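Skeswood Mending Room
Evening menders wanted, part time

We fix clothes. Jeans mostly, also coats, sheets, the odd tent. Been in Justville nine years, next to the Drevov bakery, and the winter pile has gotten away from us. Need 2 people to start in February. Could be one person with a lot of free evenings, talk to us.

The work: sorting what comes in over the counter, tagging it, writing up the ticket, then sewing. Patches, hems, zippers, crotch blowouts (lots of those), belt loops that gave up. Darning if you can do it. If you can't we'll show you, it's slow but not hard.
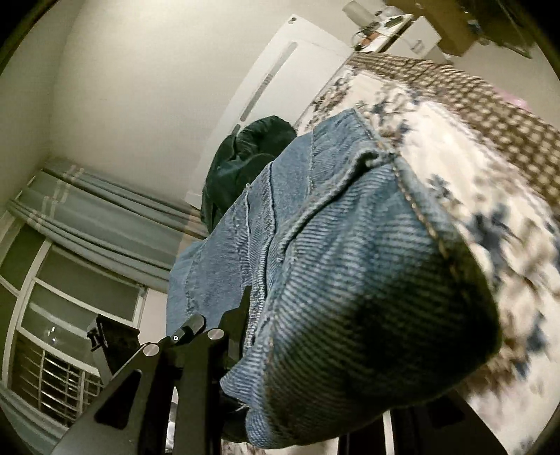 Denim seams and tan stitching.

Hours are 5 pm to 9 pm, three evenings a week, you pick which and then stick with them please. Swaps are fine if you sort it out between yourselves and put it on the sheet by the door.

Pay is $432 every two weeks. Paid on time. No commission, no per-piece nonsense, we tried that and the hems got ugly. After your first three months you get a key and a shelf, and can use the machines for your own stuff whenever the shop is closed.

You should have:
Some sewing behind you. Home sewing counts, costume sewing counts
Patience with thick fabric and broken needles
Readable handwriting, the tickets are all paper
OK with stairs. Machines are on the second floor and there's no elevator

Nice but not needed: overlocker experience, leather, a second language, knowing how to talk down a customer whose favorite pants are past saving.

We don't need a resume. Send a few lines about what you've sewn and one photo of a repair you did, good or bad. Tell us what went wrong with it. Polished portfolios are fine too but we'll ask the same question.

If we like the sound of you, you come in for a paid trial evening. Bring something of your own that needs fixing, clothes or bedding. Washed first!! Thread and needles are here. You'll do one repair of ours and one of yours, and we'll have soup at the break. Let us know about allergies.

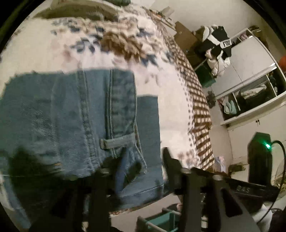 Jeans and a patterned knit blanket.

Knits are welcome at the trial by the way. We get blankets and sweaters in every week now and only one of us really likes doing them, so if that's your thing say so in the frist line.

Not hiring for: alterations on wedding wear (we send those to Adebisi Tailoring, across the square), weekends, delivery.

How to apply: drop a note through the door at 170 Canal Street, or mail it to PO Box 3912, Justville. Put MENDER on the envelope or it ends up in the invoice tray. Include a phone number and a time of day we can call. We answer everyone, might take a week or so becuase we're behind on that too.

Open until both spots are filled.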